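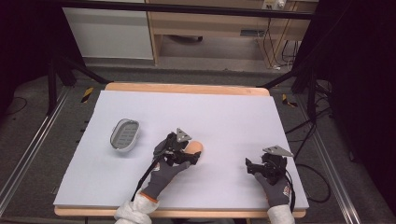

According to one correspondent, the entry on the raked stage ought to begin with the auditorium, as a sloping stage makes little sense until the slope of the seating is known. The older arrangement of the entry has been kept, and the seating is dealt with under Sightlines.

Search this site Enter a term Go

Raked stage

Jun 16, 2023
By the Dranari Stage Reference editors

Print this page
E-mail this page

A raked stage is a theatre stage whose floor slopes upwards away from the audience. The slope is called the rake. The terms upstage (the part furthest from the audience) and downstage (the part nearest to it) come from this arrangement and are still used for level stages. A rake may be permanent, forming part of the building, or temporary, built on top of a level floor for a single production.

Measurement

The rake is given as a ratio of rise to run, as a percentage or, less often, as an angle. A floor that rises six units over a run of 100 has a rake of six per cent. Workshop drawings normally show the ratio, which can be set out on the floor with a tape and a level. Angles are avoided on drawings because small errors in reading them become large errors in height at the back of a deep stage.

A compound rake slopes in two directions at once, for example up towards the back and also up towards one side. The two slopes are stated separately, with the corner used as the datum marked on the plan.

History

Sloping stages were built in Italian court theatres of the Renaissance, where the floor was part of a painted perspective setting. Buildings, streets and wings were drawn to a vanishing point, and the slope of the floor helped to carry the effect. The practice spread with the Italian style of scenery and became usual in European playhouses and opera houses. Many kept it long after perspective scenery had gone out of use.

From the late nineteenth century, level floors became more common. Heavy built scenery, wheeled trucks and revolving stages all work more easily on the flat. In new theatres the slope was moved to the seating. A number of older houses were later levelled during refurbishment, and others have kept the original floor, sometimes as a condition of listing.

Sightlines

On a level floor seen from level or gently sloping seats, performers downstage hide those behind them. A rake raises the upstage performers into view. The benefit is greatest in the stalls and falls away in the upper circles, where the audience already looks down on the stage. At the Grallon, a house of 1,162 seats, the rake was retained for the sake of the rear stalls, which have an unusually shallow floor.

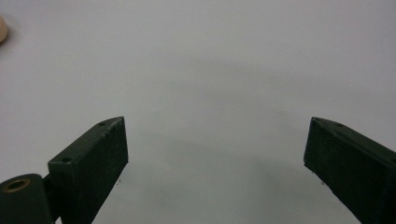
A touring company manager has replied that the rear stalls are the wrong test, and that the front rows suffer more on a flat stage because the stage edge itself hides the performers' feet. The two cases are usually treated separately in sightline studies. The height of the stage edge governs the first rows, and the rake governs most of the seats behind them.

Construction

A temporary rake is made from a set of tapered frames placed at regular spacing, running from the front of the stage to the back, with a sheet deck fixed on top. The frames are tied together with cross members so that the deck can't creep downhill under load. Folding gate frames are used where the rake has to tour. Proprietary systems such as Masadex use level platforms on legs of graded length, with a wedge at each joint.

Points normally checked before use include:

- fixing of the lowest edge, which carries the sideways thrust
- height of the open edge at the back, and any rail or marking there
- joints between sheets, which must be flush
- surface grip, including under stage wash or haze
- headroom below borders and lighting bars upstage

Scenery and furniture

Flats standing on a rake need their bottom rails cut to the slope if they run up and down stage. Flats parallel to the stage edge need no cut, but their braces must be adjusted. Doors are hung plumb, with clearance allowed on the uphill side of the swing. Tables and chairs may have their upstage legs shortened to give a level top. Anything on castors requires brakes or chocks. The hire stock at Kozłowski lists nearly 200 pieces of furniture with legs already cut, each marked with the ratio it suits.

Performers

Standing and moving on a slope shifts the body's weight and places extra load on the ankles, knees and lower back. Dancers adjust their balance when turning, and heeled shoes alter the effective slope underfoot. Rehearsal on a rake of the same ratio is preferred to rehearsal on a level floor with the rake introduced at the technical rehearsal. Some performers' agreements set a ratio above which extra payment, training or a risk assessment is required. The figures differ between countries and between agreements.

See also: Apron; Orchestra pit; Revolve; Sightline; Thrust stage; Trap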